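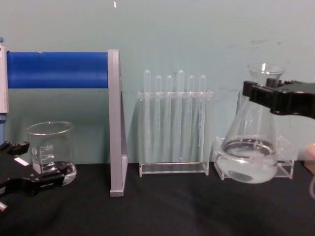 Section 4: Setting up your entertainment desk in Saveo

Welcome back, and well done for getting through the account set-up, which I know is the dullest part of the whole guide. By the end of this section you'll have a working desk for your celebrity and television news, with feeds coming in, a front page going out, and a couple of safeguards switched on so that a rumour about somebody's marriage doesn't go live while you're making a cuppa.

Before you start

You'll need an editor login (a contributor login won't show the Desk menu) and a rough idea of which stars, shows and award nights your readers care about. Have your site logo handy as well. If you've moved across from Holusia, export your old tag list first and save it to your desktop, as you'll want it in step 3.

Creating the desk

1. Open Desk in the left-hand menu and choose New Desk. Give it a name your readers would recognise, as it appears in the address bar as well as on the page. "Showbiz" is perfectly fine. So is something sillier.

2. Choose a theme. Pilton is the one most gossip and soap sites settle on, and it behaves itself nicely on phones. You can change themes later without losing any stories, though your colours will go back to the defaults, so jot them down somewhere.

3. Go to Tags, then Import, and pick your exported list. Tags for people should be written first name first. Check the preview before pressing Accept, especially for performers who share a surname or who've changed theirs.

4. Open Sources and tick the feeds you'd like. There are 41 in the entertainment group, and my advice is to begin with a small handful and add more once you've seen how busy a red carpet evening can get!

5. Set Stories on Front to 8. You can go higher, but the older items start pushing your picture galleries well down the page and people do stop scrolling.

Note: Feeds refresh more often during the day than overnight. If you've ticked a source and there's still nothing from it by the next morning, untick it, save, and tick it again.

Headlines and summaries

6. In Story Defaults, turn on Summary Required. A summary can hold up to 164 characters, spaces included, and anything past that is trimmed at the nearest whole word. Put the star's name near the front. "Former soap favourite rumoured to return" sounds lovely but it doesn't help the poor reader who wants to know which one.

7. Turn on Label Unconfirmed. Any story carrying the tag "rumour" will then show a grey strip under the headline until an editor clears it.

Caution: The strip follows the tag and takes no notice of the wording. A story that says "sources claim" in every paragraph will still look like confirmed news if you've forgotten the tag. Please be particularly careful with pregnancies, illnesses, break-ups and anything touching on how a person looks or what they weigh. Use Hold for Second Read, even if the second reader is you, an hour later, with fresh eyes. 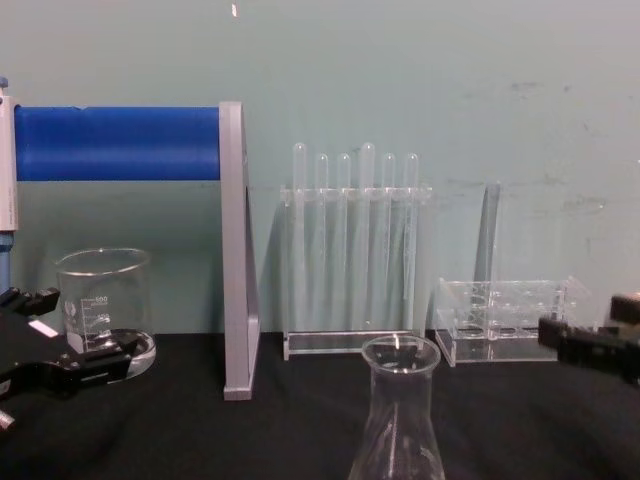 Cover art is the next thing to sort out, and I'd set aside a quiet half-hour for it, as the cover shapes how the whole desk feels. Saveo lays your headline across the top half of whatever picture you upload, in white or charcoal, and it can't move the words around somebody's face or hat. A plain upper half makes life much easier. With a pale teal wall like this one above the black cloth, I'd go for charcoal lettering, and I'd keep the headline to one line so it stays well clear of the glassware. Busy award-night shots with a sponsor board behind the guests are the hardest of the lot — save those for the gallery.

8. Go to Covers, then Upload, and drag the headline guide until it sits over the calmest part of your picture. Press Preview and look at both the wide and the phone version.

9. Fill in the credit line. Saveo won't publish a cover without one, and "supplied" doesn't count.

Sending the Friday round-up

10. Under Mailouts, choose the Pangaribuan layout, which has room for a lead story, a gallery and a short television guide. Set the sending time to 8 am, then send a test to yourself and click every link in it.

Note: Stories on hold are left out of the mailout automatically. If your lead story is on hold when the mailout goes, the next one down is moved up to take its place, headline and all.

If the front page looks empty once you've saved, check that the desk is switched to Public in the top right corner. I've left mine on Draft more times than I'd care to admit.

Section written by Endang Wattimena. Galleries and reader comments are covered in Section 5.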